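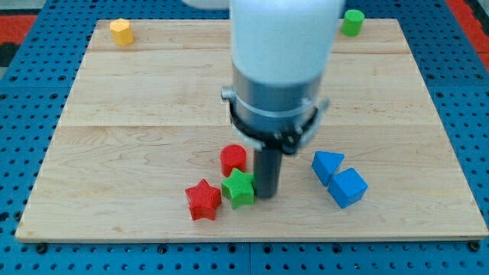 We bought the Vosach folding cart in March for our neighborhood food drive, and I've been telling everyone on the route about it ever since. My old way of collecting was two tote bags and a sore shoulder, sixteen houses at most before I had to walk back to the car. With the cart I did 22 without stopping! The bed is one flat piece, so cans stand up nicely and you can see at a glance what you've got. Soup goes up front, cereal in back.

It folds with one hand once you find the red latch (mine was stiff for the first week or so, then loosened up). The wheels are the best part. Our sidewalks on Jilgate Street are all tree roots and patches, and it rolled right over them with up to 40 pounds of canned goods on board. Shazia Cheema borrowed it for the diaper collection and brought it back two days later with a bag of oranges and a request to borrow it again.

A couple of gripes. The handle is short for tall people, and Noman ended up pushing it instead of pulling, which works fine downhill and not so well up. The rain cover is sold separately, and I think it ought to come in the box. There's also no brake, so park it sideways on a slope.

Still, I love this thing. We brought in 2400 items this spring, our biggest drive so far, and the cart was out for nearly all of it. Bushra Yousafzai has already ordered a second one for the east side route, in green.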